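Zelov Partner Practice, Minutes of the December Meeting
Subject: the Pivel reseller award and the ledger migration 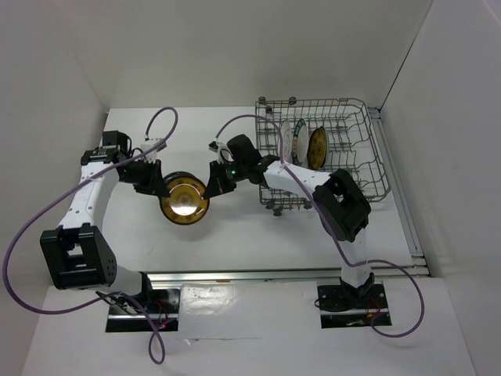
Two arms holding an amber glass plate, dish rack at right.

Start 2:00 p.m. Detlef Oltmanns chairing, Ľudovít Dvořáček taking notes. Prior minutes accepted with one spelling fix.

1. Pivel award
Marketing wants a press release on our Pivel partner badge. Detlef asked what we did to get it. Answer: we filled in a form and paid the renewal. Ľudovít pointed out that Vanhove has the same badge and has not closed a Pivel deal all year. Marketing says clients look for it. No client was named. Release goes on the website only, two paragraphs, without the word "prestigious."

2. Zasara ledger migration
Vendor still claims 20 working days per client. Our last one took more than three months, mostly spent on matching old cost centers by hand. Detlef does not believe the new import tool changes this and wants to see it run on a real chart of accounts, with the duplicates left in. Ľudovít to ask for a trial copy. No dates promised to clients until then.

3. Support backlog
17 tickets open. The dashboard shows fewer, as it drops anything marked "waiting on customer." Agreed to stop quoting the dashboard figure.

4. Training budget
Request for two seats at the Pivel consultant course. The outline looks the same as last year's with a new cover page. Deferred.

5. Other business
Invoice template still prints the old fax number. Ľudovít to fix.

Closed 3:20 p.m.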